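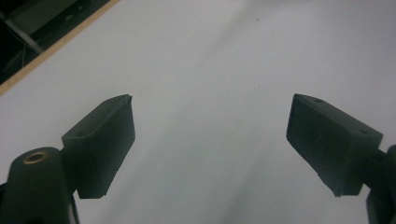

Kullero Desk Pad, large, nearly two months in

I have bought and returned more desk accessories than I want to admit to, so when my sister mailed me a link to the Kullero pad in May I laughed and closed the tab. Then I opened it again that evening. It was $40, it was on its way by the next morning, and I have been working on it ever since (well, spilling on it, mostly).

Some background so you know what kind of desk person I am. I do bookkeeping from home for a few small businesses, which means paper. Lots of paper, plus a laptop, a separate keyboard, and a mug that never moves more than six inches from my right hand. My last pad was a Drisolier, the stitched one everybody recommends, and it looked beautiful for maybe three weeks. After that the corners started curling up and catching my sleeves. I put dictionaries on them overnight. I tried ironing it through a dish towel, which the little card in the box says not to do, and okay, the card was right.

The Kullero comes rolled up in a tube, and my heart sank when I saw that. It wanted to be a tube forever! I rolled it the other way, left it under the spare mattress for two nights, and it came out flat except for one short edge that took another week or so. The seller's page says it "relaxes in hours." It does not. If you need it flat for a video call tomorrow, order something else.

Once it's down, though, it stays down. The underside has this slightly tacky feel, and I can shove the keyboard away with my elbow without the whole thing creeping toward the wall. It also peels up clean. I was worried about the finish on my desk, an old Steinbach I bought from a neighbor when he moved, and there's no residue and no dull patch where the pad has been sitting.

Writing on it is the part I like best. I use cheap ballpoints and I press hard, and the Drisolier had so much give that I'd poke through the bottom copy of anything in triplicate. This one has just a bit of cushion. Pencil is fine too. Fountain pen people, I can't help you, I own one and it leaks.

Now the mouse. I'm less happy here. It tracks all right, but there's a drag to it when the weather is sticky, and by late afternoon I notice it in my wrist. I ended up putting my old mouse mat on top of the desk pad, and yes, I know how silly that looks. My husband has mentioned it.

Cleaning: coffee wipes up if you get to it quickly. Coffee that sat under the mug while I did somebody's quarterly filing left a ring, and it took dish soap and an old toothbrush to fade it. You can still see it if you know where it is. Highlighter came off with a damp cloth. Red stamp ink has not come off with anything, so there's a small smudge near the top that I keep the stapler on.

Color-wise I got the gray. On my screen it looked bluish, and in my room it's a plain, warm gray, which I prefer. Crumbs show up on it more than I expected. I eat toast at my desk, so that's on me.

I did write to the shop about the edge that wouldn't lie flat, and somebody named Priit Grigaitė answered the same afternoon, offered me a replacement and told me to try the mattress trick for a few more days first. By then it had mostly settled, so I kept mine. Very nice email, no copy-and-paste feel to it at all.

A friend swears by the Clandholm felt one, and I tried hers over a long lunch. Lovely and soft, and it deadens the keyboard clatter, but my pen went straight through a receipt and it had cat hair in it that I'd guess is there for good. If you only type, and you don't have a cat, maybe go for that one.

There were 172 reviews of the Kullero when I bought mine and a lot of them complain about the smell. Mine had a new-shower-curtain sort of smell for 2 days with the window open, then nothing. The measurements on the listing were right, by the way, and the big size really is big – check your desk before you order, especially if you have a lamp with a heavy base like I do. Mine now stands half on and half off and leans a tiny bit to the left.

Four stars. I'd buy it again in the darker color, and I'd keep the mouse mat.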